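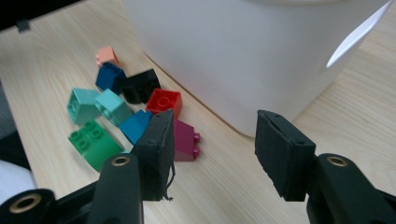
Flasance press mentions: read me first

Hi! I put this folder together in June so that anybody writing copy for Flasance can find what's been said about us without bugging me at 7 in the morning (you know who you are, Callum). It's a plain spreadsheet of press mentions, blog write-ups and social posts, plus the short blurbs we wrote to go with them.

What's in it

There are 2,000 rows. Each one has the headline, the outlet, the client it belongs to, the link and a tone column. 325 of them have a blurb you can paste straight into a newsletter. The rest are just links for now, and I'm chipping away at those when things are quiet.

Clients covered are Udham, Tetidlow and Wihongi. Udham has by far the most because their store opening got picked up all over the place — we were thrilled, and so were they! 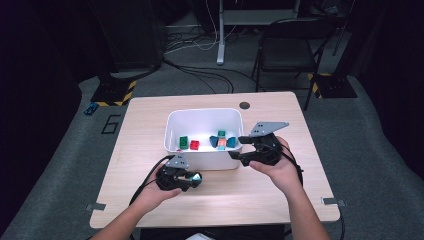
How the tone column works

Gregor MacKinnon and I read everything ourselves and marked it warm, neutral or grumpy. When we couldn't agree, it says "ask". Please don't quote a grumpy one in a proposal, even if you trim it down to the nice half of the sentence.

Known problems

309 links are dead. I kept the rows anyway, since the headline is still handy for a timeline. Tetidlow changed its name partway through, so search both spellings (the old one has two Ds). Wihongi's radio spots have no link at all, only the station and the month.

Oh, and 11 rows came in twice from the old marketing calendar. I've colored them yellow and will clean them up once Callum Naylor tells me which copy the newsletter pulls from.

Using it

Fine for anything in house: proposals, case studies, the monthly email. If a client wants the whole sheet, send them only their own rows and take out the tone column first. Headlines belong to the outlets, so always link back.

Adding a row

New rows go at the bottom, never in the middle, or the filters break. Put your initials in the last column and leave the blurb blank if you're in a hurry. I'll get to it.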